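Small stuff first!

If your desk makes you sigh every morning, skip the big bins and start with the tiny things. I mean it – paper clips, pens, tape. They take up hardly any room and cause most of the mess, and you can sort the lot in one evening with a cup of tea going.

My favorite trick is boxes inside a tray. A divided organizer is great, but loose clips in an open compartment end up mixed with pencil shavings and dust (ask me how I know!). Keep them in little clear tubs with lids and stand the tubs in the tray. You see the colors right away and can carry one tub to wherever you're working.

Give pens their own slot and correction fluid another. Tape goes in the shallow part, standing on its edge so you can grab it with one hand. Papers you're still using can live in a bright folder next to the tray – orange is wonderful, I never lose mine.

Then test every pen on scrap paper. I threw out five last August!

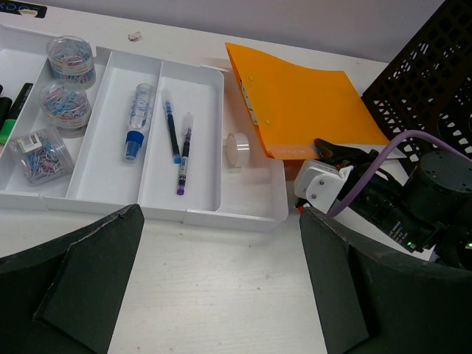
Zlata Mykhailiuk wrote in to add that she keeps her highlighters at the far end, caps all facing the same way, and that it has cured her of buying new ones.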